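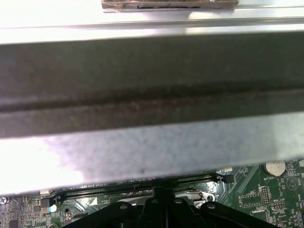
Wrist camera view inside one of the test computers, with the gripper below the metal flange and the memory slots in the gap between them.

Report the failures by where they happened

2021-10-21

Our group spent most of February getting a robot arm to take memory modules out of old desktop computers and put them back. We ran 700 attempts. By the rule we had written down beforehand, 660 of them counted as successes. I want to argue that this number, which went at the top of our own report, is close to useless, and that people who do this kind of work should stop leading with numbers like it.

The problem is in how the attempts were spread out. We used two kinds of computer case. The first, which we called Ceva after the bench it sat on, is open above the memory slots. The arm comes straight down, the fingers close, and the module comes up. The second, Dosska, has a metal flange that hangs over the board near the slots. The arm has to go in under it, and the camera on the wrist sees a lot of bright metal and only a strip of green board.

Of the 700 attempts, 600 were on Ceva and 100 were on Dosska. Nobody planned to cheat. Ceva was easier to reset between runs, so when a student had a free hour, the Ceva bench got used. All but two of the Ceva attempts succeeded. That leaves 38 failures on Dosska out of 100, or more than one in three. Put the two together and you get a success rate of 94 percent, and a reader who only looks at the first page will think the method handles computer cases.

It handles one of them. In the other it works a bit more often than it fails, and a repair shop would send it back.

I have heard the reply to this many times. Every lab has to pick some mix of tests, no mix is perfect, and an average is at least simple. I agree that an average is simple. But the mix is a choice made by the people being graded, usually without thinking about it, and the reader can't undo it unless the parts are printed. With the same robot and the same software, an even split between our two cases would have brought the success rate down to about 81 percent. Nothing about the machine would have changed.

What I would like to see in its place is a plain table. Each row is a situation that a person setting up the machine would recognize: open slot, slot under a flange, slot next to a tall part, cable in the way. Each row has the number of attempts and the number of failures. Under the table there should be a few sentences on what the failures looked like. Ours were mostly one thing. The method judges its distance from the slot using edges in the camera view, and polished metal gives it strong edges in the wrong places. With glare on the flange, the arm tended to stop short and close on nothing. That sentence would have helped another lab more than the 94 percent did, and we put it on page nine.

There is a cost to this. A paper with a weak row in its table is harder to get accepted. I have reviewed papers myself and I know how the eye goes to the worst figure. Reviewers will have to change along with authors, and I don't see much sign of it yet. When a colleague sent our early draft to the Hegazy workshop with the full table in it, two of the three reviews asked why we had included a case the method was bad at. One suggested we save it for future work.

I think that is backward. Narrow gaps are most of the job. Anyone who has opened a desktop computer knows that there is a rail or a beam or a bundle of cable over the thing you want, and that you end up going in sideways with two fingers. If a method only works where a hand would have no trouble, it should say so early on.

The same goes for the attempts that never get counted. We stopped 155 runs by hand before they reached the slot, most of them because the arm was about to touch the case. Our rule said a run only counted once the fingers had passed the top of the slot, so these are not in the 700. I helped write that rule and it seemed fair when we wrote it. I now think a run that a person has to stop is a failure, and the next version of our rule says that.

The group at Evulwood has started to print stopped runs in a column of their own - they are the only ones I know of who do - and their results look worse than everybody else's. I trust them more for it. We have rewritten our report in the same form, with the Dosska row first and the overall rate taken off the front page.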